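Two arms before one

Mieke Timmermans plans equipment for Aerts, and she is happiest when talking about a budget line that worked. "We bought the pair first!" she says, laughing. "Everyone told me to start with a single arm and add the other in a year. But so much of kitchen work needs one hand to hold and one to wipe -- you can't test that with half the kit."

Her first plan ran to nine months. She cut it to six by ordering the table, rail and walls together in May, and kept 40 hours back for setting up.
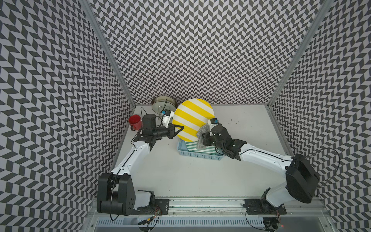

"And please, put money aside for the dull things," she goes on. "Cables, spare fingers, plates, cloths. I'd put down 300 euros for crockery and my colleague Meinrad Mösli thought I was mad, but he signed it, and I'd ask for the same again tomorrow." Next on her list is a second table.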